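Swimming again after a long gap

I started swimming again in September, at the outdoor pool in Plukenside. I hadn't swum a proper length since I left school, so I'm writing this down partly for myself and partly for anyone else thinking of going back to it.

The first session was harder than I expected. I can run for half an hour without much trouble and assumed that would carry over. It didn't. I managed two lengths of front crawl, hung on the rail, then did the rest as breaststroke with my head up like a nervous dog. The trouble was breathing. I was holding my breath under water and then trying to breathe out and in again during the short time my mouth was clear. Once I started letting the air out slowly while my face was down, I could keep going.

I now swim before work, usually in the lane nearest the wall. It opens at half past six and is quiet until the club from Wenateck turns up. They are fast and quite polite about overtaking. By the end of the month I could do 3 sets of ten lengths with a rest between them, and I've stopped dreading the deep end.

Costs so far. The monthly pass is £87 for three months if you pay up front, which works out cheaper than single tickets as long as you go twice a week. I bought goggles from Cirillo, the sports shop by the bus station, and took back the first pair for leaking. The second pair is fine. I already had a costume and a bag.

The other thing I changed was the towel. I'd been taking a big bath sheet, and it took up most of the bag and was still damp by the next morning. A smaller one folded lengthways goes down the side of the bag and leaves space for shoes.

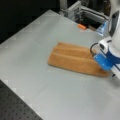
Trying the lake

A few weeks in, I took the bus out to Trornaveck for the lake. You have to sign in at the hut and wear a bright cap, and they write the water temperature on a board by the steps. It was 15 degrees on the Friday I went. I got in slowly, swore a bit, and swam to the first buoy and back.

Lake swimming is a different job from the pool. There's no line on the bottom, so I drifted left the whole way out and had to keep looking up to correct it. I was also cold for a good hour afterwards, even with a flask of tea and a woolly hat. Next time I'll take thicker socks and get the later bus, as the early one leaves you standing at the gate until they open.

The lake closes to casual swimmers at the end of October, so I may get one more go. After that it's back to the lane by the wall.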